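November, late

Third night on the same fault and I want to get it down while I still remember the order of things.

The batch started at six. 500 episodes in the simulator, one arm, the task being to pick the pencil off the table and put it in the bowl. I went to make tea and came back to find the run had stopped at episode 36. The log said joint limit exceeded, then nothing. No error from the planner, no contact reported. The arm had gone straight up and stayed there.

I restarted from 36 with the same seed and it did the same again, which at least means it isn't random. With a different seed it got as far as 60 before it locked.

Rang Olga Toledo at Pridetti after supper. She has had this on the Fuentealba scenes as well. She thinks the wrist offset was changed in the last Nastent update and our config still has the old one, so the solver asks for a pose the arm can't reach, clamps, and holds at the clamp. I said the stop ought to have raised a fault in that case. She said it does, but only as a warning, and our script throws warnings away. That was me. I wrote that line in the spring to keep the logs short.

So there are two faults, and the second one is mine. On the real cell at Ginurside the same script would have carried on sending commands to an arm that had stopped listening. I don't like that at all. I have written to them tonight and asked them to leave the cell switched off until I've been through it.

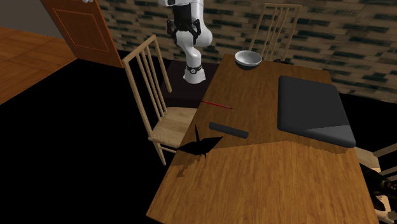
Changed the offset by hand at ten and put the warnings back in. The log is enormous now. I also set the timeout to 750 milliseconds so it gives up properly when the arm doesn't move. Ran the first batch of 60 with the old seed and it went past 36 without stopping. One missed grasp on the pencil, reported as a missed grasp.

The full 500 is running now. Olga wants the seeds sent over in the morning. Must also tell her the floor material still isn't loading and comes out black. Bed.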